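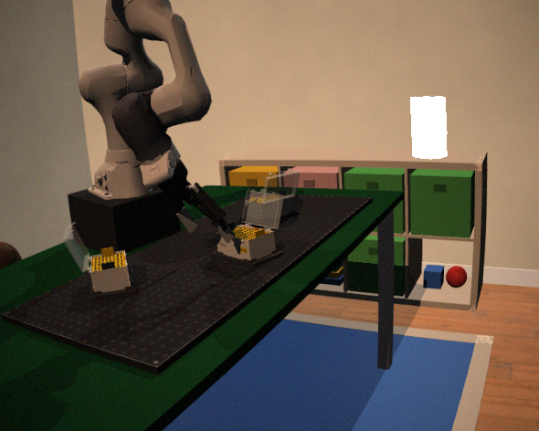 采购清单改到第五版了,记一下各项是怎么定的,免得明年三月做二期预算时又从头吵一遍。

背景:要上的是一个单臂工位,任务是从带翻盖的样品盒里取放,盒内是密孔格架。手臂本体去年已经买了,不在这次预算里。这次要花钱的是台面、底板、盒座夹具、指尖和备件。所有尺寸先在仿真里排一遍,排不通的不下单。

一、台面和底板

孔板报了两家。Prokport 的板厚一些,交期13周;Caron 的交期短,孔距公差写得含糊,发邮件问了两次,回的都是同一份样本。最后定 Prokport,单价2,341,含税不含运费。底板四周要留出一圈台面,走线和压边都用得上,所以不能按台面满尺寸订。这一条在第二版里写错过,Chantal Petrenko 核图时改回来的。

孔板颜色选黑。浅色的便宜一点,但视觉那边要求背景和盒体有明确反差,浅灰盒子放浅色板上,边缘提取的参数要另调一套,工时折下来不划算。

二、盒座

样品盒不直接放在孔板上,下面垫一块底座,靠压块限位。底座自己画图外加工,压块买标准件。原打算每个盒位都上快换,算完单价砍掉了,改成固定座。以后换盒型就重新加工一块底座,费用走耗材科目,不占设备款。
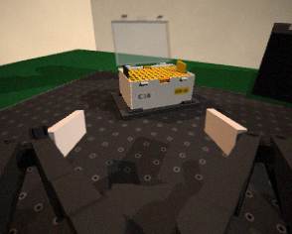 仿真画面:C16 盒,翻盖打开,两侧是夹爪指尖。

三、翻盖占的空间

排布时最容易漏算的是盖子。盖子打开以后接近竖直,手臂从盖子那一侧下探就得抬高绕行,节拍变长。目前的做法是规定盒子的朝向,同时在路径规划里把盖子当作实体障碍。透明盖对深度相机不友好,这部分不要指望相机,直接用模型里的尺寸。

由此多出一项预算:盖子开合角度的限位件。开角如果每次都不一样,模型里的障碍物就是假的。限位件数量按盒位数加备件报,金额不大,但必须单列。上次并进“其他”里,财务退回来过。

四、指尖

平板式指尖,成对采购。格架的孔很密,指尖厚度直接决定能不能伸进相邻两件之间。Lurnis 有现成的薄型,但接口要转接板,转接板又把指尖往前推了一截,腕部的力臂跟着变。最后还是按原厂接口定做,先订5对。材料两种都报了价,软的那种磨损快,先不买。

五、软件和工时

仿真环境不另收费,但建模要工时。Ruth Staniforth 估的是112小时,含盒体、盖子铰链、孔板和整个工位的碰撞体。我原来只写了一半,她把清单逐项列给我看,铰链和格架占了大头。按她的数报。

标定和现场调试另算,不写进这一行。两类工时混在一起,后面没法追。

六、没有批的

Mirko 的自动开盖模块。报价单看了,功能没有问题,但现阶段每批盒子数量少,人工开盖足够。等盒量上去再提。备用夹爪也没批,理由是交期可以接受。我不太同意,夹爪坏了整个工位就停,这个风险写在附注里,二期再报一次。

待办:
孔板图纸找 Prokport 回签
盒座底座公差再核一遍,特别是压块侧
限位件找第二家报价
运费问清楚是否含卸货

清单第六版等回签之后再出,中间不再零散改动。

12/08/2023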